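How to set clearance rules for a gripper camera in a simulated room

Last updated 12 Jan 2022

I wrote this page for new people in the Fendthorpe simulation team, and for partners who send us recordings and ask why some of them come back. It explains how we write and check the clearance rules for a gripper that works under a shelf or a counter, between objects of different shapes. The rules are our own house rules. They do not replace a safety standard for a real machine, and you should read the standard that applies to your robot before you use any of this on hardware.

You will need a scene that loads without errors, a gripper model with correct collision shapes, a wrist camera, and the rule sheet (Starncombe sheet, version 3). Plan one afternoon for the first scene. The next ones go faster.

1. Fix the words before the numbers

Most disagreements in our reviews came from words. One person wrote "contact" and meant any touch, another person meant a touch with force. Please use these meanings:

Clearance: the shortest distance between any part of the gripper and any part of the scene which is not the target.

Approach: all motion from the start pose until the fingers begin to close.

Target: the one object named in the task line. If the task line names two objects, split the task.

Overhang: any fixed surface above the gripper, for example a shelf, a counter or the bottom of a cabinet.

Write these meanings at the top of your own sheet also. It looks unnecessary, but a reviewer in another office will be thankful.

2. Check the collision shapes

Open the scene with the collision view switched on. Go around every object near the target and compare the collision shape with the visible shape. Cords, handles and thin poles are the usual problem. Many asset libraries put one simple box around an object with a cord, and then the gripper is stopped by air. The opposite is worse — the cord has no collision shape at all, and the finger goes through it and the recording looks fine in the log.

If an object fails, do not correct it inside the scene file. Correct it in the asset and load it again, so that the next scene has the correction too.

3. Set the clearance values

We use three values. During free motion the clearance is 40 mm. During approach it goes down to 18 mm. When the fingers are closing it goes down to 3 mm, and only for the fingers, never for the gripper body. The body keeps the approach value all the time.

The body is what people forget. They look at the finger tips and plan for the finger tips, and the wide part behind them touches the overhang or the door next to it.

Write the values in the sheet in millimeters. The Drenditz planner reads meters, so convert them in the config file and leave the original number in a comment.

4. Look at the views from the wrist camera

Before you start the automatic check, step through the recording by hand and stop at moments when the gripper is near the objects. For each stop, say which surface is the overhang, which objects stand close to the fingers, and what is hidden by the gripper itself. Views from one room:
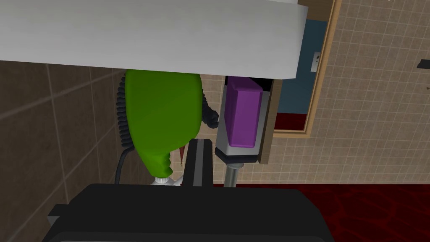
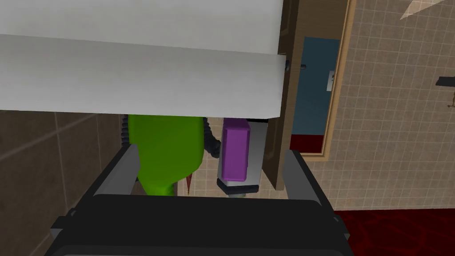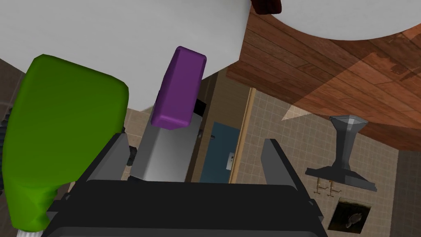
All three have a large white surface in the upper part, and a green object and a purple one near the gripper. In the first, the cord beside the green object is the thing to check against step 2. In the second, add the lower corner of the brown door to the list, near the right finger. The third needs a note on the purple object: it appears to be in the jaws or just above them, and a still view does not decide which. Take the answer from the contact log.

5. Write the list of neighbors

For every stop, make a short list of the neighbors, which means all objects that are closer to the gripper than the free motion value. Use the names from the scene file and not your own names. What looks like a bottle from one side can look like a tool from another side, and two reviewers will then write two different lists for the same object.

Note also if a neighbor is partly hidden. A hidden neighbor gets the approach value even during closing. This rule was added in March after a long discussion and I still think it is a little strict, but please follow it.

6. Run the automatic check

Start the Metwally checker with the sheet and the recording. It samples the motion at 400 points and gives the smallest clearance for each phase, with the pair of objects that made it. Read the pair, not only the number. If the same pair is always the worst one, there is probably a wrong collision shape and you should go back to step 2.

The checker gives three results:

Pass: all values are respected.

Review: a value is broken by less than one millimeter. A person has to look at it.

Fail: everything else.

Do not change the values to turn a Fail into a Pass. If you believe a value is wrong for your scene, write a request and keep the Fail in the record until there is an answer.

7. Record the contacts which are allowed

Some contact is part of the task. The fingers touch the target, and the target may touch the surface where it rests. List these pairs by name. A general line like "contact with objects allowed" is not accepted.

Contact between the target and a neighbor is allowed only if the task line says it. When an object is lifted from a crowded place it easily pushes the next one, and for some projects this is no problem, but then the project must say so in advance.

8. Save and hand over

Put the sheet, the list of neighbors, the checker output and the recording in one folder. The name of the folder is the scene name and the version of the sheet. Please do not send the pieces in separate messages.

Common mistakes

The camera pose in the config is different from the camera pose in the recording. Compare the first view with a fresh render before anything else.

The overhang is treated as background. In many scenes it is imported together with the walls, and the walls are excluded from the check by default. Switch them on again.

The door is saved in one position and replayed in another. Write the angle of every door in the sheet, also when it is closed.

The target is named by color. Colors are changed between the versions of a scene — names usually are not.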